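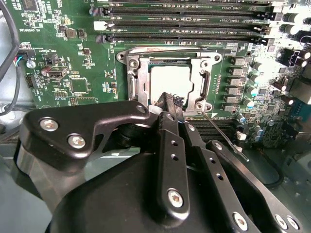 CPU socket on a green motherboard, with the processor's heat spreader inside the metal retention frame.

A CPU socket is the part of a motherboard that holds the processor and connects it to the rest of the computer. It lets the chip be removed or replaced without soldering. Sockets for large desktop and workstation processors can have more than 1,000 contacts.

Location
The socket is often placed near the memory slots, which keeps the wiring between them short. Power chokes and capacitors sit close by and smooth the current supplied to the chip. A heat sink normally covers the processor and has to come off first. Many technicians lay the tower on its side for this work, so that the board is level and the chip rests flat.

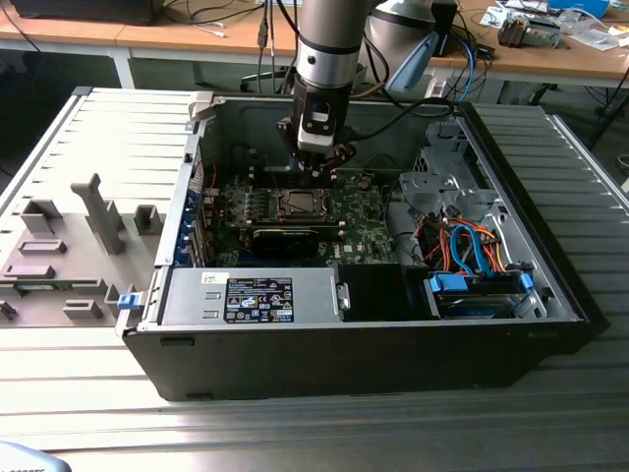 Power is disconnected before the case is opened, and loose cables are moved clear of the socket.

Removal and fitting
In a land grid array socket the pins are in the socket and the chip has flat pads. A lever releases the load plate – some designs use two levers – and the plate swings up. The processor is held by its edges and lifted straight out. A new one is lined up by its notches and lowered without sliding, as bent pins are hard to repair. 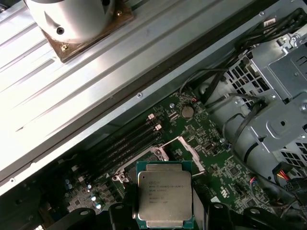

Intel Xeon processor above the open socket, with the load plate raised.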